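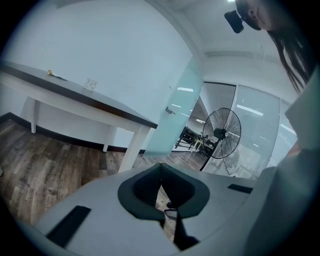 A gray gripper with a dark, padded jaw, and someone with long dark hair leaning in.

Condau Season Two: Your Questions, Our Doubts
Updated 2019-10-28

Is Condau really coming back?
So the network says. It also said that in the spring, and then we got reruns of a cooking contest. Believe it when there's a trailer.

Are the two leads together in real life?
We've seen the same beach photos you have. They turned up the week the ratings dipped, which is handy timing. Neither one has confirmed anything, so we file it under publicity.

Didn't 2,000 people audition for the new cast?
That number comes from a Munum press release. A later one from the same company put it at 1,384. Pick whichever you like — we wouldn't bet lunch on either.

When does it start?
December, supposedly. No day has been given, and the page on the Tello app still lists "soon."

Will the Kemton house be used again?
Fans who live nearby say there are trucks in the driveway. Trucks could mean a film crew. They could also mean a new roof.

I signed the petition to bring back the original host. Will it help?
It had 313 names at last check. Probably not.

How long are the new episodes?
Listed at 55 minutes. Take out the recaps and the "coming up next" clips and see what you're left with.

Can I send you a tip?
Yes, through the contact form. Please say how you know. "My cousin heard" goes straight in the trash.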